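3.2 Snacks, boxes and the kitchen table

I should say up front that I'm a snack person, so this was the part of the Curkaler study I looked forward to most! We wanted to know how people sort packaged snacks at home, on whatever table they normally use, and I kept my own notes alongside the Flanilmont coding sheet (which is great for cans and jars, less great for anything that crinkles). Bags are awkward things to sort — they slump, they slide over each other, and a half-twisted one takes up a completely different space from a flat one. Of the 994 items we logged in the Grakulcombe homes, bags were the ones I had to recode most often. Color did a lot of the work for people, I think. Orange, green and yellow bags sitting next to a cardboard box, as in Figure 4, are easy to tell apart long before you read any of the small print.

Figure 4. Snack bags in front of a taped cardboard box, on a checkered tablecloth with daisies.

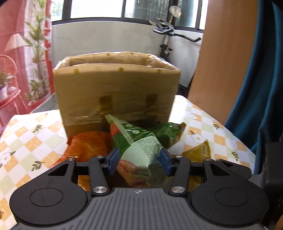
I coded shape separately from color for this reason, and the shape codes are the ones I use in Section 3.3.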